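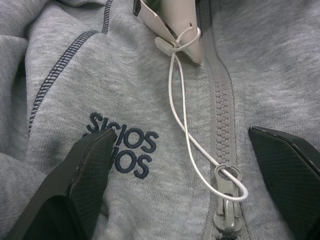 4.2 Household washing habits and fleece wear

Survey responses were collected from 188 households in Wodside in July. Each household reported how often fleece garments were washed, at what temperature, and whether they were dried on a line or in a machine. Garments with a full front zipper (Figure 3) were recorded separately from pullovers. An open zipper can rub against nearby fabric during the spin cycle, and the two groups were expected to wear differently.

Lint was recovered from the drain hose with the Trurnix filter bag and weighed after drying overnight. Loads above 3000 g were left out, as the filter clogged before the final rinse. Short cycles released less lint per garment than long ones — the gap was widest for loads washed half full. Water temperature had a smaller effect, and detergent type had none that could be separated from the variation between machines.

Households that closed zippers before washing also tended to turn garments inside out. The two habits could not be separated in the survey data, and no claim is made here about either one alone.

Figure 3. Gray fleece hoodie with front zipper, laid out on a table.
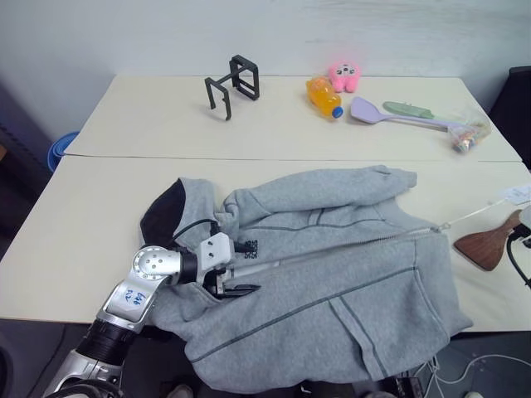
Abenezer Abera has argued that lint weight is a poor measure of wear, and that a garment may lose little fiber while its surface pills badly. Pilling was therefore graded by eye on a five-step scale. The grades followed lint weight only loosely — agreement was weakest for garments more than 2 years old. Section 4.3 treats the graded results by garment age.

Contact: Saron Gashaw, Tenudach Textile Group | All rights reserved | Back to top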